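3.2 Paddling during high water

We asked club members along the Favon how often they went out while the river was in flood. Of the 254 who returned the form, 83 said they had paddled at least once when the red boards were up at Ziltstead lock. Most had gone out in open canoes on flooded meadows and lanes and had kept away from the main channel. Eduardo Malabanan's earlier interviews with kayakers on the Oleo found the same preference for slack water.
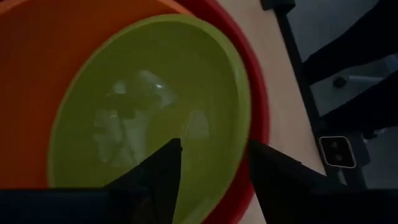

Figure 4

Members whose own homes had taken in water were asked a further question about contact with sewage. Few had changed their habits. Several wrote that they rinsed their boats and gear with a garden hose and left it at that — two mentioned a stomach upset in the same week but did not see a doctor. We did not test the water, so we cannot say what they were exposed to.

Trip length was short. The median outing covered less than half the distance the same members logged in April, and most turned back at the Ljungberg footbridge, where the current from the weir stream can be felt on the lane. Answers on life jackets were less clear, as the form did not separate wearing one from carrying one in the boat.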